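Last updated: September

There are 2,176 pairs of socks in the sample room at Brerkine, a small knitting mill in the town of Ojeda, and I wanted to go home with at least 70 of them. Stripes! Ribs! Heels in colors you would never dare put on a wall! The mill has been knitting since the old shoe factory next door shut down, and its color people seem to be having the time of their lives.

What won me over, though, was the sorting. I have lost whole evenings to the sock pile on my bed, so I paid close attention. Everything gets sorted into plain plastic baskets with holes punched all over, the kind you can buy anywhere and carry with one hand. Each color of basket has its job, and the jobs change with the season.
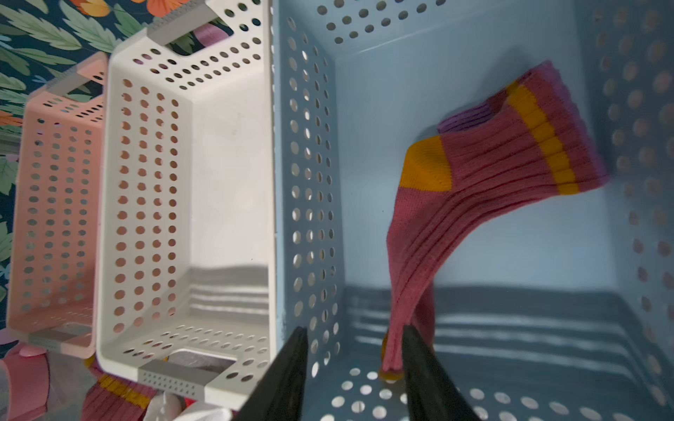 I came home and bought 3 baskets of my own – blue, white and a peachy pink – and lined them up by the dryer. Blue is for singles waiting on a partner. White is for pairs. Pink is for anything that needs darning, and it fills up faster than I'd like to admit.

A rose pink sock with a mustard heel is a joy to sort, by the way. You can spot its twin from across the room, even when all you have to go on is a bit of yellow toe. Try that with black dress socks (I have, under a lamp, at 11 at night).

The mill's fall line is called Vereneo, and it leans hard on contrast heels and cuffs. I've already cleared a drawer for it.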